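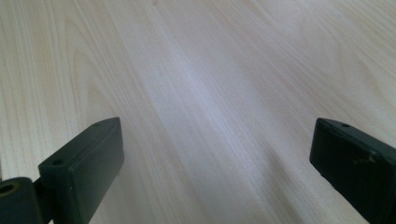 Plallix grip kit, fingers open over pale wood.

So Berden wants 300 dollars for the Plallix, a hand-held gripper you squeeze yourself so that a robot can supposedly learn from it later. I've had it since June and I'm still waiting to be impressed. The fingers are chunky dark blocks with small round holes, and the right one has scuffs on it. For that money I expect a tougher finish. The manual promises setup in 4 steps. It took me almost 80 minutes, and the Uveck software crashed twice. Would I buy it again? Ask me after the next update, if there is one.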